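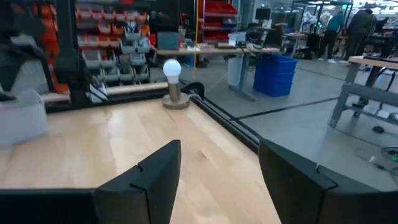

If you've been putting off oiling your wooden table because it sounds like a whole weekend project, I promise it isn't! I did mine in one evening plus a lot of waiting around, and the waiting part is easy. The first thing to figure out is where your old finish has worn thin, and the best trick I know is to look at the light on it. On a pale blond top, the kind of maple where you get soft reflections from the lights overhead, the healthy spots have that gentle shine and the tired spots look flat and chalky. Crouch down so your eyes are almost level with the surface and you'll spot them right away. I stick a bit of painter's tape next to each one so I don't lose track.

What you need: sandpaper, a bottle of hardwax oil, a plastic scraper, a bunch of lint-free rags (old T-shirts are great) and gloves. I used the Gridadov clear oil because the shop on Abernathy had it, but any clear one meant for tables will do. Read the can though, they don't all dry at the same speed.

Clear everything off and wash the top with warm water and a tiny drop of dish soap. Wipe it dry and then leave it alone overnight. I skipped this the first time and got a cloudy patch right where I eat breakfast, so please don't be me.

Now sand. If the old finish is rough or stained, start with 80 grit and work up through 120 to 180. If it's just a bit dull, skip the coarse stuff. Always go with the grain, and go easy near the edges, where it's way too tempting to lean in and round everything over. Don't go up to 400 on bare wood like I did on my side table. It felt like glass and the oil barely soaked in. I now save my 400 for a super light rub between coats, and the 600 sheets just live in the drawer.

Vacuum up the dust, then wipe with a barely damp rag. Open a window.

Pour out a puddle the size of a cookie and spread it thin with the scraper. Thinner than you think! Wait 13 minutes (that's what works in my kitchen, yours may be warmer), then buff off everything that's still sitting on top. If your rag drags and feels sticky, you waited too long, so put a few fresh drops on and keep rubbing until it loosens up.

Let that dry a full day, do the light rub, and put on a second coat the same way. My friend Kiros Abdella does three on his desk and swears by it. I stop at two.

One serious thing: oily rags can heat up and catch fire by themselves. Lay them flat outside until they're stiff and dry, or soak them in a bucket of water. Never ball them up in the trash.

Give it a week before you put hot mugs on it, and use coasters anyway.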